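The cherry tomato is a small garden tomato, usually round, grown for eating whole and raw. It is one of the most generous plants a beginner can try, and in a good summer a single bush on a sunny step will keep a family picking well into autumn, often faster than anybody can eat the fruit. The plants like warmth, steady watering and something to lean on, and most kinds will grow happily in a large pot.

Muireann Dunne, whose little handbook on kitchen gardening has been through 11 printings, was very fond of them and recommended sowing more than one variety, so that the bowl on the table would never look dull.

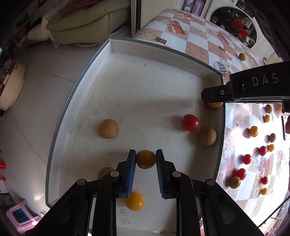 Colour is the first thing most people notice about a mixed crop, and it comes partly from the variety and partly from how far along the fruit is. Red is the familiar one, but yellow and orange kinds are widely grown too, and many cooks find them milder and a touch less sharp. Then there are the brown and olive-brown tomatoes, like those lying among the red ones on the checkered tablecloth, which can look rather unpromising to anyone raised on the red sort (a dark skin is quite normal in some varieties, so it pays to know what was sown).

Sorting is a pleasant job for a table and a shallow tray. Split fruit should be eaten first or put into a sauce, while sound ones keep best at room temperature, in a single layer and out of strong sun. The fridge will hold ripe tomatoes a little longer, though they are much nicer if they are brought out well before the meal.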